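Planning and paying for a manipulation bench
Handout 4, Rüdiger Stüber

Last time we got as far as the arm itself, so I'm going to skip that and talk about all the bits that eat your money afterwards. If you missed it, Ffion Ifans has the slides.

My rule is to write the task down before you open a single catalogue. "Kitchen work" won't do! Which objects, how wide, on what sort of table? Then look at fingers, then at cameras (you'll want a fixed one and one at the wrist, and please price both).

For the worked budget we'll use these lines:

Gripper, Trellier: 1269
Wrist camera and mount, Brernex: 881
Spare finger pair: 79
Cooking pot with glass lid: 32

Everything is in pounds, before VAT. I know the pot looks silly on an equipment form, but put it on anyway – I once left the props off and ended up paying for them myself.

The pot at the bench, from the fixed camera first and then from the wrist: 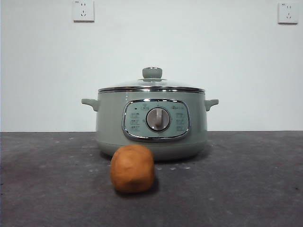
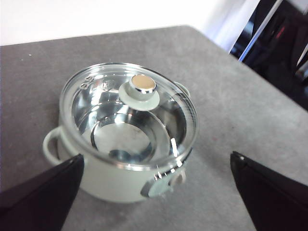 Now, delivery. Order the spares along with the gripper, because a second order means a second round of signatures, and anything still open in December tends to slide into the new year. Adom Eshun will go through the purchase form with you.

For next week, draft your own budget on one side of A4, and leave a line for cables (everyone forgets cables). Send it to Nana Opoku before the session.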